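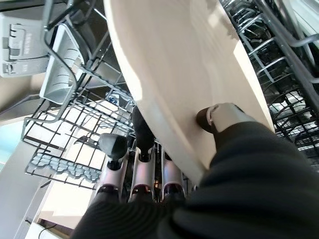

From: Ekivik kitchen
To: Hura list (shared meals and small kitchens)
Date: 6 May 2024
Subject: Re: [hura] Split pea soup for a big table, and the bread question

Hello all,

I answer the message from the Ritchie Street kitchen, and I leave parts of it below so that one can follow. Excuse me that it became long. I have cooked this soup very often and I have opinions on it.

> We want to begin a monthly soup evening in November and
> would like to practice over the summer with our own people.
> The first try was split pea, and it was not a success. The peas
> at the bottom burned and the peas on top were still hard. We
> cooked it for more than two hours. Is it the peas or is it us?

I think it is a little of both. Old peas do not become soft, you can cook them until the next morning. Our shop in Fosow sells peas in open sacks and one never knows how long the sack has stood there. Now I buy one small bag first and cook a cupful at home. If it is soft in the time that I expect, I go back and buy from the same sack the same day. If it is not, I buy somewhere else.

Then the salt. Many people say that salt makes peas hard, and I have not found this. What makes them hard is acid. If you put tomato or vinegar in the beginning, you will wait a very long time. Put it at the end, when the peas already fall apart. The same is true for pickled things. I once put the juice from the cucumber jar in too early, and we ate late that evening.

Our water in Ekivik is also hard, and this makes a difference that I did not believe before I cooked the same peas at my sister's house. A small pinch of baking soda in the soaking water helps. It must be small, or the soup tastes like soap.

> Should we soak? The bag says that it is not necessary.

For a family pot I do not soak. For a big pot I always do. Overnight, in the coldest corner we have, with much more water than looks reasonable. I pour this water away. The reason is mostly the burning, as soaked peas spend less time on the fire and the bottom has less time to catch.

About the burning I can say more. A big pot with a thin bottom is a bad friend for pea soup. We have one that came from a school, very light to carry, and we use it for potatoes only. For the soup we take 2 heavy pots that are smaller. It is more washing, but if one pot catches, you still have the other. And when it has caught, do not scrape! Pour the good soup into a clean pot without touching the bottom, and taste it before you decide anything.

> How much do you count per person? We had much too much
> and ate it for 4 days.

We are up to 19 at the table, and the table has never complained. I measure dry peas with a coffee cup, half a cup for each adult. In your place I would cook a bit less and put more bread out. Pea soup becomes thick when it stands, so what looks like too little at noon can be stretched with hot water in the evening. Taste for salt again after this, people forget it.

If you still have leftovers, let the soup cool in shallow dishes, never in the deep pot. A deep pot stays warm in the middle for most of the night, and then the soup turns sour and makes bubbles. In the freezer it is fine. It looks ugly when it thaws, like wet sand, but with stirring and heat it comes together again.

> Somebody suggested rye bread with it, somebody else said
> white rolls. We have no agreement. What do others serve?

Rye, please. But I understand that children do not always want it. We bake one dark loaf in a long tin, and it must rest until the next day before it is cut. If you cut it fresh, it sticks to the knife and everybody thinks it is raw. For those who do not like it, we have flat barley bread from the pan, which is ready quickly and can be made while the soup stands. My dough for the barley bread is only barley flour, a little wheat flour, buttermilk, salt and baking soda. I roll it thin and bake it in a dry pan. For 6 breads I use one carton of buttermilk, the small one.

Butter should be soft when people sit down. It sounds like nothing, but cold butter tears the barley bread and then the children play with the pieces.

> And does anybody have an idea for those who eat no meat?
> We put the ham bone in from the start.

Cook the soup without the bone. We make the meat apart in its own water, and people take it at the table if they like. For the smoke taste I put smoked paprika or onions that I fried very dark, nearly too dark. A spoon of mustard on the side of the plate is also usual with us. Marjoram goes in at the very end, rubbed between the hands.

I would like to ask something back. Does someone on the list make yellow peas and green peas in the same pot? Mine never finish together, and the color is like an old army blanket. A visitor from Fosow told us that it is the custom there, so there must be a way.

With greetings from the Ekivik kitchen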